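Notes, slides 4 to 6. Keep to 2 minutes each.

Slide 4. Start with the picnic at Lesska. 400 tickets sold, one gate. Pause. Ask who has run an event with one gate.

Slide 5. The queue. People came at noon because the flyer said noon. Next year we printed two entry times and the line was gone by 12:20. Credit Halyna Levchenko for the flyer. Skip the map if short of time.

Slide 6. Drinks. No glass on the grass, park rule. We bought plastic wine glasses and took a deposit on each one. Say what the deposit was if asked. Returns table goes next to the exit, with its own sign. Then questions.

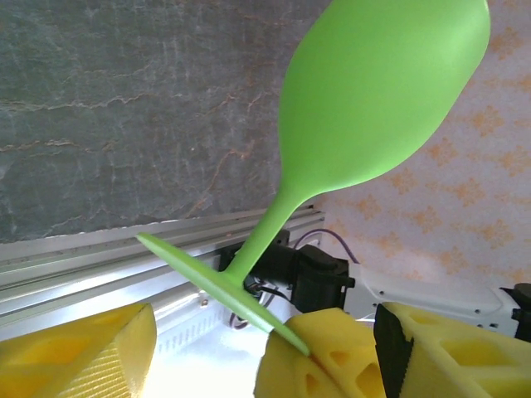 Coralie Tapsell asked whether the two entry times would still work if it rained, and said her own crowd all turns up late when it's wet.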